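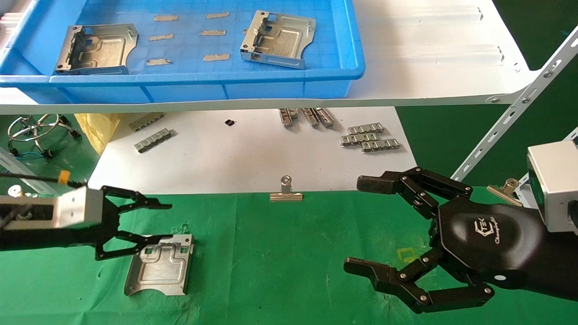 Stock is money you can't spend until somebody else spends theirs, one shop owner told the first class that used this book, and she added that she had only understood this after a bad December. Her shelves were full, her sales were good, and she could not pay her power bill. When she took her records to a bookkeeper, the trouble was plain within an afternoon. She had been treating every purchase of goods as a cost of the month in which she bought them, and every sale as profit.

Chapter 5
Stock and the Cost of Sales

In the last chapter we looked at cash and credit sales, and at how each is entered in the books. We left one question open. When a business buys goods to sell again, what happens to the cost of those goods between the day they arrive and the day they go out the door?

By the end of this chapter you should be able to:

say what counts as stock and what does not
work out the cost of a single item, including freight
find the cost of sales from opening stock, purchases and closing stock
explain why a stocktake and the books may disagree
choose between two common ways of putting a value on what is left

5.1 What counts as stock

Stock is anything a business holds in order to sell it, or in order to make something it will sell. The tins on a grocer's shelf are stock. So are the flour in a bakery and the timber in a joiner's yard. The oven and the saw are equipment, and they are dealt with in Chapter 8.

The same object can be stock in one business and equipment in another. A ute parked outside a car yard with a price on the windscreen is stock. The ute the owner of the yard drives home is equipment. What matters is the purpose for which the business holds it. If the purpose changes, the entry in the books must change too, and students often forget this step. If the owner decides to sell the ute he has been driving, it does not simply move across at the price he first paid for it.

Packaging causes some argument. Jars filled with jam and sold with the jam in them are stock. Tape and wrapping used in small amounts are usually written off as supplies when they are bought. A business may treat its packaging either way, provided it does the same thing every year.

Goods held for someone else are not your stock, even if they are in your building. A shop that sells paintings for a local artist and keeps a share of the price does not own the paintings. They should be left out of the count, and it helps to keep them on a separate list.

5.2 The cost of an item

We will use one business through the rest of the chapter. Clerden Hardware is a small shop that buys from a wholesaler, Baxter Supply. On May 1, 2018 it received 200 gate latches at $14 each. The carrier charged $120 to bring them to the shop.

Most beginners would say that each latch cost $14. The shop could not have sold a single one without getting them to the shop, however, so the freight belongs in the cost. The total is $2920, and dividing by the number of latches gives a cost of $14.60 each.

The difference of 60 cents looks small. If the shop sells its latches at $16, then leaving out the freight makes the profit on each look like $2.00 when it is $1.40. An owner who sets prices on the first figure, or who offers a discount because of it, may give away most of what the shop earns.
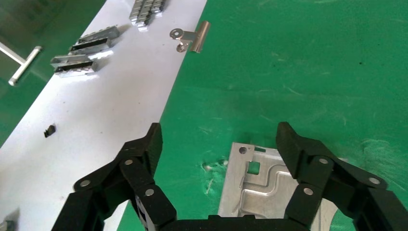

Other costs are treated in the same way. Import duty goes in, and so does insurance while the goods are on the road. The wages of the person who serves at the counter stay out, as do rent and advertising, and these are entered as expenses of the period. A fair test is to ask whether the money was spent to get the goods to the place and condition in which they could be sold. If it was, it is part of their cost.

Trade discounts are taken off before you start. If Baxter Supply had billed the latches at $16 less a trade discount of $2, the cost before freight would still be $14. Discounts for paying early are handled differently, and you will meet them in Section 5.6.

5.3 From purchases to cost of sales

Suppose Clerden Hardware had no latches before this delivery and bought no more before the end of its year. At the stocktake, 40 latches are left. At $14.60 each they are worth $584. This amount is carried forward as an asset. The remaining $2336 is the cost of sales, and only this part is set against the money received from customers.

The general rule is:

Cost of sales = opening stock + purchases − closing stock

Copy the rule into your notes and learn it. It is used in every chapter from here on.

Notice that the rule depends on the closing count being right. If five latches are missed because they were put on the wrong shelf, closing stock is too low by $73. Cost of sales is then too high by the same amount, and profit is too low. The error also passes into the following year, as this year's closing stock is next year's opening stock.

Exercise 5A

1. Troltcombe Nursery buys potting mix in bags and sells it by the bag. It also uses some of the mix for its own seedlings, which it later sells. Is the mix it uses on the seedlings stock? Give your reason.

2. Rework the Clerden Hardware figures with a freight charge of $200.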